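Notes, Sunday 26/01/2020 – bathroom clear-out talk, 20 minutes plus questions

**Start**

Ask who has bought storage for skincare in the last year. Wait for hands. Then ask who is still short of space.

I don't trust the Janby method. Forty matching tubs and a label for each one is shopping, and you still own everything you owned before. (Don't get drawn into the Millis trays here, someone always asks.)

**The bed and the box**

My own way is dull. Carry the lot to the bed, put an open cardboard box in the middle, pick up one bottle at a time. Read the front. Do you use it? If you have to think, it goes in the box.
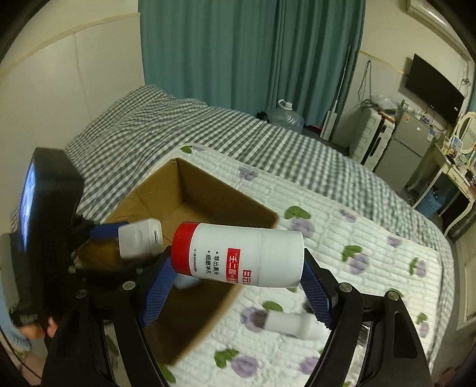
People get stuck on promises. Pores, blackheads, "brighter by March". I had 14 bottles making much the same claim and finished two of them. Nudex says its chart sorts this out for you – I tried it and spent an evening filling in a chart.

**Where I'm less sure**

- Half-used bottles. Giving them away sounds kind, but would you take one?
- Travel sizes. Min sells a pouch for them. I'd want to see anyone empty it.
- Decanting. Lose the label and you lose the date.

**Questions**

Keep it short. If they ask how long it takes: longer than the leaflet says. Hand round the spare box at the end and get it back.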